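Sorting the Groceries at the Table: Your Questions, My Answers

I get a lot of messages about the way I put groceries away, so I finally sat down and gathered the ones that keep coming back. If yours isn't in the list, it's probably in the comments under the July pantry post, which went a bit wild (179 of them, and I read every single one!).

Do you really put everything on the table first?

Yes, every time. I used to carry things straight from the bag to the fridge or the cupboard, and then I'd find a second can of the same beans behind the first one, and a third behind that. Now it all goes on the wood table by the windows, the bins get lined up along the far edge next to the plant, and I sort from there. 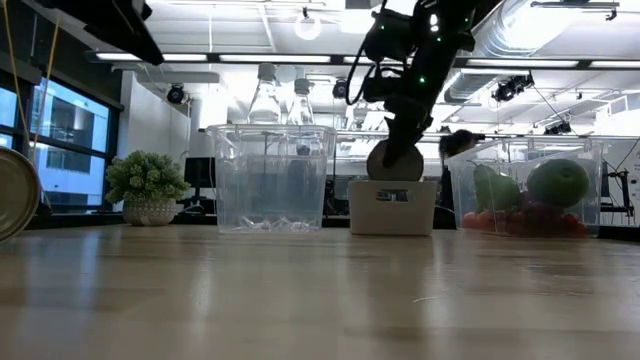
Corinne Vashti Oduya-Lind

Which bins do you use, and why so many?

I keep two clear ones and a little white one on the go. The tall clear one is for glass bottles and any crinkly plastic packaging - I like it deep so the bottles stay upright. The wider, lower one is for fruit, and I'd never go back to a deep bin for that. Pears at the bottom of a deep bin get forgotten, and a forgotten pear is a sad thing to meet with your fingers.

The small white bin has a handle opening in the front, so it's easy to pull off a shelf one-handed. It takes whatever doesn't belong with the others. Mine is a Grarkholm, bought so long ago that I can't find that exact size anymore, so please stop asking me for the link, I'd share it if I had it!

Do you wash the fruit before it goes in the bin?

I don't. I wash it when I'm about to eat it. I know plenty of you do it the other way and swear by it, and if you dry everything really well I'm sure it's fine. I never dry everything really well.

Can pears and pomegranates share a bin?

For a day or two, sure. After that I like the pomegranates somewhere cool and the pears out where I can keep an eye on them. A green pear wants a few days at room temperature, and I press gently near the stem every morning until it gives a little. Then it goes in the fridge or in me.

What about little oranges with the stems and leaves still on?

Leave them on until you're ready to peel! They look so cheerful, and I find a bit of stem does the fruit no harm. I do pull off any leaves that have gone crisp, and I try not to pile heavy things on top. A can rolling into a bunch of small oranges is how I lost a whole bag of them once.

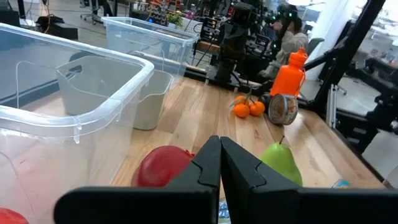 This page was last changed on 14/01/2021.

Where do cans and bottles go while you sort?

Toward the back, more or less wherever they land. Cans tip over and roll on my table, and I've stopped fighting it. I pick them up last, turn the labels to the front and walk them over to the pantry in one trip. Bottles with screw caps get a quick twist to check they're closed before they go anywhere - I learned that one with a bottle of Starix dish soap and a brand new rug.

How long does all this take?

A normal shop takes me 13 minutes. A big one, with the freezer things too, is more like 34, and I do the freezer things first, obviously.

Does the wood get scratched?

It has plenty of marks, and the knots and grain hide most of them. I wipe it down with a damp cloth and dry it right away, then a little Kocsis oil when it starts to look thirsty. Lift the bins, don't slide them. I tell my family this constantly.

Can I use your labels?

Of course! They're on the printables page, and you can resize them for whatever bins you have. If they come out too big, set your printer to actual size and try again.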